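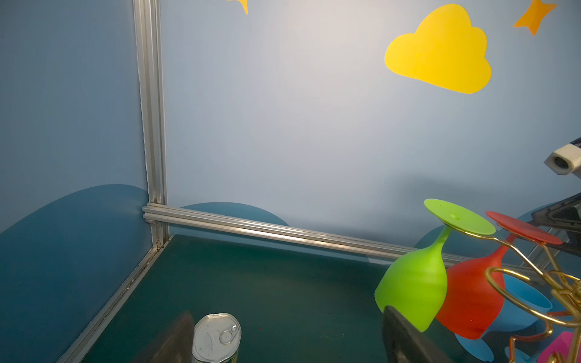 3. Setting up and looking after the cell

3.1 The enclosure

The work reported in this paper was done in one cell, which we call Kaltberg after the crate it was first built out of. The crate is long gone. Its replacement is a frame of aluminum extrusion with light blue panels, decorated with clouds, stars and hills cut in soft, simple shapes. The decoration came from an earlier study on background clutter and has outlived two grant periods, mainly on the strength of its adhesive. We left it up. A wrist camera that looks at a plain wall has little to lock on to when the arm is turned away from the objects, and a yellow cloud is as good a landmark as any printed marker we have tried. It is also easier to talk about. "Drifting left of the cloud" appears in the maintenance log more often than any joint number.

The rails at the foot of the walls serve as our reference edges. Before any change to the cell, the arm is sent to a stored pose facing the back corner, and the view from the wrist is laid over a saved one. If the upright in the corner and the rail along the back wall no longer fall where they should, something has moved, and experience suggests it is the thing last touched by whoever says nothing has moved.

3.2 Objects and their stand

The objects were picked to be awkward in different ways. Stemmed glasses in lime green and red silicone bend when squeezed and spring back when let go, so a grasp that looks sound can slide off the foot a moment later. The scrolled gold wire stand is worse. It is thin, shiny and full of holes, and our depth filter (Yimer, described in Section 4) at first treated it as a rumor. Rods that crossed in front of a glass were smoothed away as noise, after which the planner would cheerfully send a finger through them.

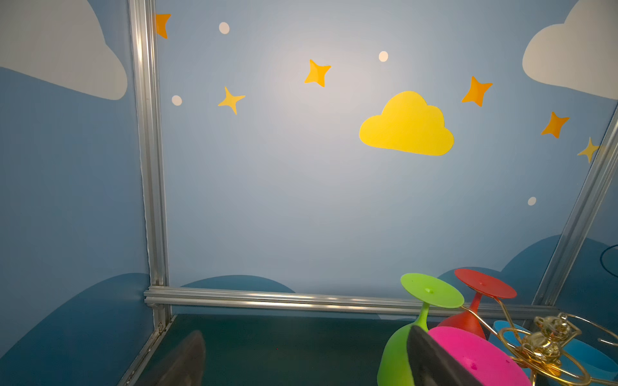
Figure 2. Wrist view in the Kaltberg cell, with the gripper fingers close to the glasses, the magenta piece and the gold stand. The corner post at left and the back rail are the reference edges used in the pose check.

Two repairs followed. The first was in software: Yimer now keeps any thin return that holds still over 3 depth readings in a row. The second was a rule that the stand must not be treated as fixed. It is light and gets dragged, so its position is found again at the start of every trial. We had hoped to avoid this step, which adds 2 seconds to each cycle and a good deal to the patience required of the operator.

3.3 Fingers and wrist

The gripper fingers are the parts that wear. Silicone grips well, and over a long run it also leaves a faint film on whatever it grips, so that the fingers grow slicker while the objects stay exactly as annoying as before. We wipe the fingers after every 182 grasps. The number has no theory behind it. It is where the slip rate began to climb in our first long run, and later runs gave us no reason to change it. Pads are replaced after roughly 900 grasps, or sooner if an edge has started to round.

The wrist camera needs less care and gets more. Its view takes in both fingertips, which makes a crude but useful check possible: with the gripper opened to a set width, each finger should cover the same patch of the view as it did on the day the camera was fitted. A shift in one finger points to that finger. A shift in both points to the camera mount, whose screws loosen under repeated light knocks against the stand. We used thread locker from February onward and the complaint went away, along with our ability to remove the mount without swearing.

Camera and arm are calibrated with Drustis, our in-house routine, whenever a pad or the mount has been changed. It takes the arm through a short set of poses and reports one error figure. If the figure is poor, the operator cleans the lens and runs it again before opening a toolbox. The order matters, as our log contains one full teardown of the wrist that ended with a thumbprint.

3.4 Resetting between trials

Objects are put back by hand. An automatic reset, Wakness, was tried and dropped: it handled the firm objects and laid the glasses down in such tidy, repeatable ways that the trials became too easy. People are far better at making a mess. Operators are asked only to keep everything within reach of the arm and clear of the rails.

Contact: Kaltberg Cell group. Preprint posted January 19, 2021. Copyright the authors. Back to top

This site uses cookies to remember your reading settings. Accept | Manage choices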